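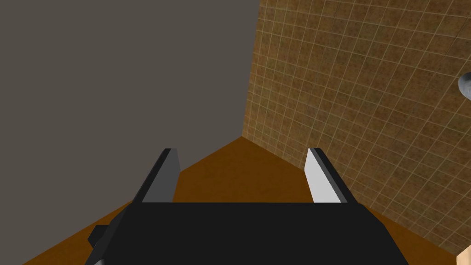

The Candlow Open Day is a yearly public demonstration of robot arms and robot simulation held by Candlow, a small automation firm. It began as an evening for customers and was opened to the public in its second year. The most recent one took place on 9/12/25.

Background

Candlow was set up by Eero Lappalainen and Diane Bélanger to write control software for robot arms. Its main product, Saber, lets a user plan an arm's movements in a simulated room before they are tried on a real machine. The first open day was held in February, but low turnout in bad weather led the firm to move it to the fall.

Format

Visitors are taken through in groups of up to 18. Each tour lasts 50 minutes and has 4 stops. At the first, a staff member starts Saber and loads a room with plain and tiled walls and simple surfaces. The view can be switched between the whole room and one that looks out past the gripper, with its two flat fingers in sight. Visitors may open and close the fingers and turn the arm with a hand controller.

The second stop repeats the same moves on a real arm behind a safety fence. The third covers gripper parts and how they are changed. The last is a question period, usually led by Bélanger.

Children under 12 may attend with an adult but do not use the hand controller at the second stop.

2025 event

The 2025 open day added a station run by Levitport, a maker of arm mounts. Clifford Gagnon gave a short talk on moving a finished program from one arm to another. A planned session by Fitico was dropped from the schedule — its speaker, Sheldon Campbell, was ill — and the time went to extra turns in the simulator.

Brittany Kennedy, who ran the simulator stop, later put together a set of 17 practice tasks based on requests made by visitors. They were added to the training section of Saber.

See also

Robot simulation
Parallel-jaw gripper
Industrial robot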